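# The Blue Block at Skakwood

By the second October of building Javau, Primo Ferraro had used up the good end of the bench at the Skakwood workshop, most of his sister's patience and 1,329 screws (he kept the receipts in a soup tin). Both arms were bolted up at last, but before he'd let them near a real cupboard he wanted them to practice in the computer, in a room he'd built there over a string of long, happy evenings with the kettle going.
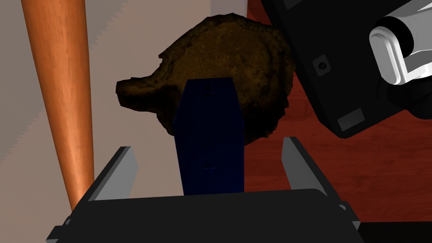 *The blue block, between open fingers.*

He had put in a red-brown floor, which he was fond of, and a good many things that had come free with the program and didn't all look like what they were supposed to be. Emil Riedl pulled up a stool and wanted to know if the big brown one was a rock or a scone. Primo said it depended on how hungry you were, and started run 14. 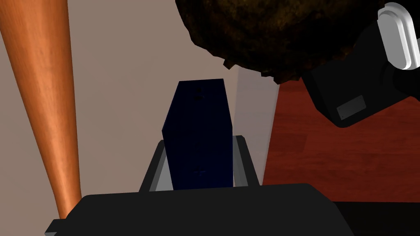
Primo's father had fixed clocks, and he used to say that a hand learns a thing by doing it slowly first, so Primo had set the arms to move at a crawl and wouldn't hear of speeding them up. He leaned in until his nose nearly touched the screen. The gray fingers had the block between them, upright as a candle, with that craggy brown lump hanging over it, and he caught himself holding his breath as if he might knock something over from his chair.

"Slow is fine," he told the screen, and wrote a few words in his notebook, and then, being Primo, wrote them again more neatly.
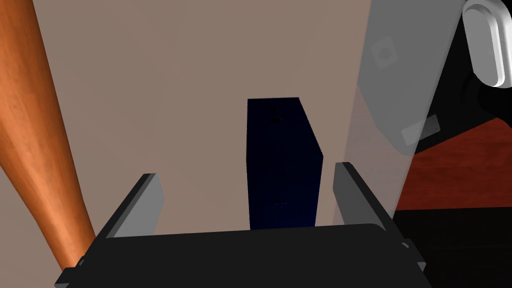
Emil thought the slowness was lovely but said that sooner or later the wrist would need a stiffer bracket, the real one, down on the bench, and he'd be glad to cut it on Tuesday if somebody would bring those almond cookies again.

So they talked brackets until the tea went cold, and cookies a little after that, and then Primo remembered the door. He'd promised himself a door since the spring.

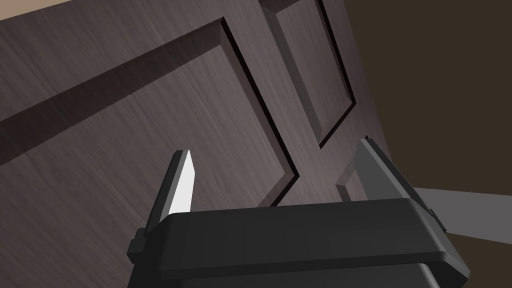

*At the paneled door, run 21.*

"Does it open?" Emil asked.

"I haven't made the hinges yet," said Primo, and he put the kettle back on.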